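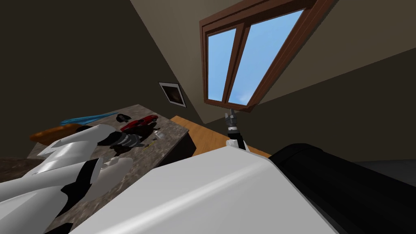 Save your Rilteo settings before you install a new version, as the update resets them. Open Options, pick Video, and write down your field of view and shadow quality. Then load any indoor map and check a dark shadow on a surface, like the one the white arm throws on the speckled countertop. If its edge flickers, raise shadow quality by one step.

Next, copy the Profiles folder to another drive – mine is 148 MB. Install the update, restart the game, and copy the folder back.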